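The Lid Task, Again

Posted 30 April 2026

So I said back in February that I'd be done with the blender lid by spring. Ha! It's spring, I've had over 20 versions of the grasp code, and I'm only now getting to a planner I don't hate.

Quick recap if you missed the earlier posts. Rodetis is my little planning stack (named after nothing, please stop asking), and I've been running it on simulated kitchens to see where it falls apart. The job is simple to say out loud: pick the lid up off the counter, put it on the jar. My old version got it 26 times out of 57 tries, and I was weirdly proud of that for one evening. Then I sat down with the logs and saw how many of the misses were the same miss.

The trouble is a flat round thing lying on a flat hard thing. A parallel gripper wants to come straight down and pinch across the middle, and my grasp sampler loved that idea, so it kept handing over poses where the fingertips ended up inside the marble. The collision checker threw those out, the sampler made more of them, and round and round we went until the timeout. I was burning nearly all my planning time on grasps that could never work!

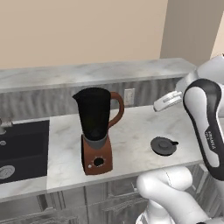

What finally helped was biasing the samples toward the raised cap in the center. It's the one bit of the lid that sticks up enough to grab without scraping the counter, and once I weighted it properly the sampler stopped being so silly. I also let it try the tab on the rim as a backup. I don't love that one, as the lid hangs crooked and then you have to fix the tilt over the jar, but it beats giving up.

The second fix was the handle. I'd been wrapping the whole blender in one fat convex hull, handle and all, because it was fast and I was lazy. Of course that fills in the loop and makes the thing look way chunkier than it is, so the arm took these huge swooping detours to get over to the jar. I split it into pieces – jar, collar, base, handle – and the paths got shorter right away. Checking is a bit slower now. I can live with it.

Still broken: the elbow. Every so often the inverse kinematics picks a solution with the forearm way down low by the front of the counter, and then there's no nice way out. I've added a cost for it, which works until I touch any other weight. I need to read up on how other folks seed their solver before I spend another weekend poking at numbers.

Next up is lining the lid up with the spout, and I've got 3 half-baked ideas for that. I'll push the sampler changes once I've cleaned out my print statements.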